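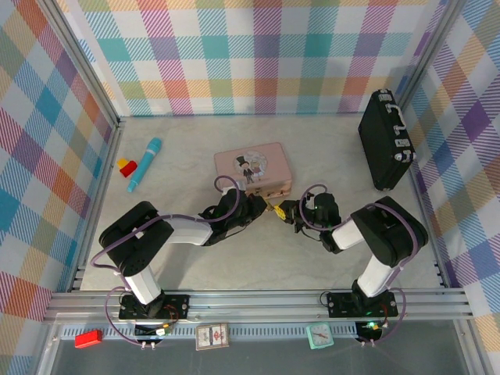
Figure 1. The workspace, with both arms mounted on the front rail.

3.2 Reading time and interview decisions

We asked hiring staff at two employers, Berkell and Prirnel, to review applications for entry-level office posts. Each reviewer received the same set of resumes in a different order. Names, street addresses and graduation years were removed before the resumes were handed out. Reviewers marked each applicant as "interview," "hold" or "decline" and could add a short comment.

The set held 75 resumes. Nine of them had a gap in employment of more than a year, and five of those nine gave a reason for the gap in the work history itself. The other four left the dates to speak for themselves. Skills and education were matched as closely as possible across the two groups.

Reviewers at Berkell worked in a single morning session and were free to go back to earlier resumes. At Prirnel the reviews were spread over a week, between other duties, and few reviewers changed a mark once it was made. We therefore report the two employers separately and do not pool their marks.

Comments were coded by two readers using the scheme of Fülöp, with one change. Fülöp treats remarks on layout and remarks on spelling as a single category. We split them, as in the earlier Kundley survey, where spelling errors drew far more comments than layout did. Where the readers disagreed, the comment was discussed and given one code. Comments that only repeated the mark, such as "no" or "call in," were left uncoded.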